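Linen swap fills the hall at Tesarport

I got to the Tesarport linen swap on Monday thinking I'd be in and out in ten minutes, and I stayed until they started stacking the chairs! The doors opened at 9 and by lunchtime 681 pieces had come in, most of them bedspreads, drapes and the kind of good heavy fabric people keep in a closet for years.

Genivaldo Mendonça runs the swap out of his shop, Merkudano, and he told me last spring's brought in 499. "People finally got around to their spare rooms," he said. He's hoping to reach 2000 by the end of the year, which sounds like an awful lot of folding to me.

The patterned stuff went first. Anything floral was gone almost as soon as it hit the tables (I lost out on a quilt with yellow roses and I'm still a little sore about it), but velvet was the big draw, and I heard two women very politely discussing who had touched a pair of drapes first.

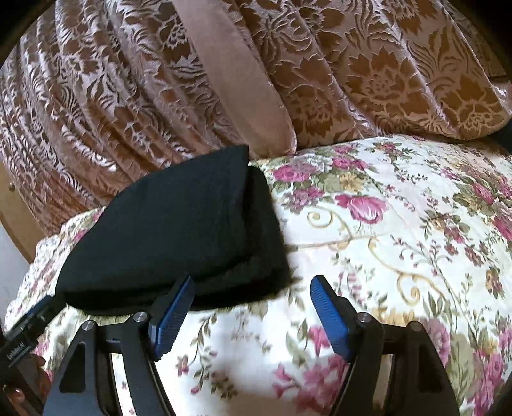 Plain dark pieces moved slower, though I think they're handy next to all those pinks and flowers. Whatever was left at closing went over to Plurnlow, where it'll be sorted for the next swap in April. Drop-offs are open at the shop now, clean and folded please, and no pillows this time.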